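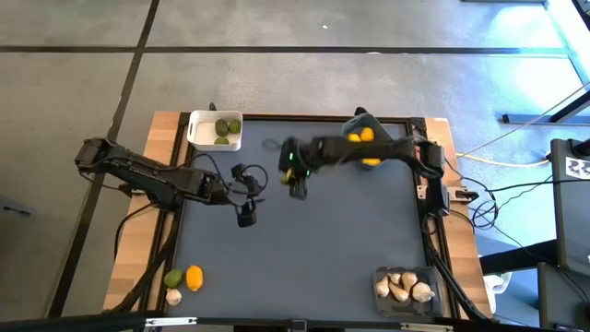

3/24/18. Soap finish on the Henderau stools, second go, and I am writing this up the same day for once, before I forget which jar was which. The first lot of test pieces went a sort of weak custard colour after the oil, and Cremilda, who has to live with these stools in her kitchen, was very kind about it and plainly hated it. So the whole of this entry is about keeping pale wood pale. We had a long talk about what colour she does want, which is a hard thing to talk about, and in the end it was easier to point. The timber border round the big dark blue-grey mat is near enough the light brown we settled on as the furthest she would go, and it helps to have it up against something that dark, as you can judge it much better than you can beside a white wall. Anything browner than that goes back in the scrap bin. Paler is fine, and paler is what the soap ought to give us.

The wood is ash, from the same stack as last time, planed on the machine and then scraped by hand. I did think of using beech for the tests to save the good stuff, but it takes soap quite differently and I would only have had to do it all again. Boards cut into short lengths, marked on the back in pencil with a letter and the mix, and I wrote the letter on the end grain too, having learned my lesson with the custard ones, when I sanded the label off the piece I liked best and spent an evening trying to work out what I had done to it.

Mixes first.

A is the thick one. Brirberg flakes, 2 parts flakes to 10 parts boiling water by volume, stirred and left overnight with a lid on. It set to something like a soft cheese, or maybe the inside of a boiled sweet that has been left on a dashboard. Goes on with a cloth and it is lovely stuff to handle, I could have carried on all morning.

B is the thin one, which pours. I made it by letting down some of A with more hot water until it ran off the spoon like single cream. I did not measure the water and I am cross with myself, so B has to be made again properly before we trust anything it says.

C is A with a spoonful of whiting beaten in. This was Josué's idea, or rather his aunt's, and she used it on scrubbed table tops years ago. I was doubtful, I will say that now so that it is fair when I get to the results.

D is the Clirnus white oil, straight from the tin, put in for comparison. It's meant for floors. The tin says to shake it and I would say shake it a great deal, then shake it again, as the white sits at the bottom like wet plaster and the first piece I did had hardly any in it. I wiped that one off and started over.

E is bare wood, nothing on it at all, and it goes in the same box and gets handled the same way. Petronella asked last time why there was no bare piece and I had no answer for her.

Raising the grain. I wetted every piece with a sponge, let it dry by the window, and took the fuzz off with a worn bit of fine paper. Then did it again. On the first lot I only did it the once and they felt like a cat's tongue as soon as the soap touched them, so please, whoever does the real seats, do it twice and do not be tempted. The second wetting brought up far less, but it did bring up some, mostly on the board with the wide rings. I didn't bother with a third.

Putting it on. Rubbed A in with a folded cotton rag, going round and round and then finishing with the grain, left it while I had a cup of tea, and wiped off everything that would come. It should feel almost as though you have taken it all off again and wasted your time. When it had dried I gave it a light rub with the same worn paper and went again. I'm now up to 5 coats on A and the same on B. C had only 2, because it clogs the paper so badly that I lost patience, and I'd like to see whether fewer is enough in any case. D had the one coat the tin asks for and a second thinner one, buffed with a white pad.

A word about rags, as Polyxeni borrows from my rag drawer and will read this sooner or later. The soap ones can be rinsed and hung on the line. The oil ones must go in the bucket of water outside the back door, straight away, spread out, and they must not go in the bin or be left in a heap on the bench, even for a minute while you answer the telephone. I know she knows this. I found one in the drawer all the same and I think it was mine.

How they look. E is of course the palest and has that dry, slightly dusty look that fresh ash has, which Cremilda likes and which will not last past the first cup of coffee. A is so close to it that I had to turn them over to be sure. There's a soft sheen when you catch it low, a bit like an eggshell, and it feels beautiful, smooth but not slippery, and faintly cool (that may be me being romantic). B is the same colour with less sheen and I think less in it. C has a chalky cast down in the open grain, which I expected to dislike very much, and I have to report that I don't. It makes the rings show up as fine white lines and quietens the whole board. Cremilda may well choose it. D is a touch cooler and greyer than the soap, even and tidy, and to my eye looks a little bit painted, though I would happily put it on a floor.

None of them has gone past the light brown we agreed. The nearest is a corner of D where the first unshaken coat had already got in, and that corner has a yellow look to it still.

Spills. I put out drops of water, black tea, red wine and sunflower oil on every piece in a row, left them for 10 minutes under jam jar lids and wiped them with a damp cloth. Then a second row, left until after lunch, which was a long lunch as Adalberto came by with a fish pie.

Short row: water did nothing to A, C or D. It raised the grain slightly on B and rather more on E. Tea came off A with a faint ring that went when I rubbed a bit more soap on it. Wine left a grey-blue mark on both A and B, and I mean properly blue, like ink from a school pen. I had forgotten that soap does that, being alkaline, and it gave me quite a turn. It faded a good deal when washed with B and I expect another wash or two will see to it. D shrugged off the lot.

Long row: everything marked everything, more or less, except D with water. The oil drop went into bare E and will be there when we are all gone. On A the oil left a shadow. On C the shadow seemed less, but the chalk may only be hiding it.

Adalberto, who was asked for his opinion and gave it with a fork in his hand, thinks we are mad to use soap on anything people eat near, and that a stool seat wants varnish and an end to the matter. He has a point about the wine. Against him, a soaped seat can be put right by anyone with a jug of warm water, and when varnish wears through at the front edge you're into stripping the whole top. I'd sooner sit on the soap. We did not settle it, and he took the dish home before I could have seconds.

Wear. I don't have a proper way of doing this and would be glad of ideas. What I did was fold a piece of old denim over a cork block and rub each board back and forth while listening to the wireless, leaning on it as evenly as I could. A and B both came up shinier, which is pleasant. C let go of some chalk on to the denim, so there's a question there about dark trousers, and I'd want to try it again after a week's drying before we show it to her as a seat. It might do very well for the legs and stretchers with plain A on top. D didn't change that I could see.

Smell, as Petronella is bound to ask. A and B smell of clean washing for an hour or so and then of nothing. C the same. D smells of a freshly done hallway and I had the door open all afternoon.

One more thing about the flakes. The bag from Brirberg is plain soap with no scent in it, and I would rather we stuck to that. The box I bought in November from the hardware shop had something added for the washing machine, and the jelly it made separated into a cloudy water with lumps. If anyone is tempted by the cheaper box, there is most of one under the sink, and you can have it for your socks.

For next time:
Make B again and measure the water.
Try A put on warm. Ekström's old leaflet says to warm it, without saying how much, and the cold jelly does drag on the end grain.
Leave a set in the south window with half of each board under card, to see how much the ash yellows on its own. I suspect this will matter more than anything I have done today. Around 6 weeks, then look.
Ask Josué to ask his aunt how much whiting, as my spoonful was a guess, and whether she put it in every wash or only the first.
Ask Cremilda how often they really drink red wine at that counter.

Jars are on the shelf over the sink with lids on and letters on the lids. The jelly keeps, but A had a skin on it by teatime where I'd left the lid loose, so press it down till it clicks. Test boards are in the shallow box, standing on edge with slips of card between. Please don't stack them flat yet, C is still a bit tacky on the back.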